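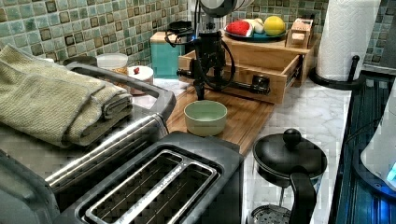 Posted in September by Mancombe Participant Desk

Search this site Enter keyword Go

Participants wanted: home trial of cut fruit storage

Mancombe is recruiting adults for a household trial on how cut fruit keeps at room temperature and in the fridge. The work is part of the Istia study of domestic food waste. No laboratory visits are needed.

The trial lasts 13 days. Participants prepare fruit from a supplied list, store it as instructed and complete a short record sheet at 8 am and 6 pm. Each entry covers surface colour, smell, firmness and weight. Scales and a fridge thermometer are supplied and must be returned. 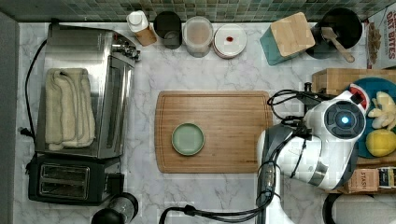 Fruit is kept on a plate, apart from the cutting board.

You should:
- be 18 or over and live in the Tovgate area
- have a working fridge and a clear stretch of worktop
- be at home for both daily readings
- have no allergy to citrus, banana or melon

Households where someone works in food retail or catering cannot take part. Only one person per household may enrol. Tasting is not required - fruit used for readings must be thrown away at the end of each storage period.

The scales read up to 2000 g. Portions over 1000 g should be split and entered on 2 lines of the sheet. Missed readings should be left blank and not estimated.

Payment is by shopping voucher, issued once the equipment and completed sheets have been received. Fruit costs are repaid against receipts. Participants may withdraw at any point and will be paid for the days completed.

To apply, ask for form A at the Mancombe front desk, Triantafyllou Building, Tovgate. Forms must be returned by noon on the last working day of the month.

Related items
Istia study: notes for current households
Part-time data entry clerk, Tovgate
Calibrating a kitchen scale at home
Bread storage trial - now closed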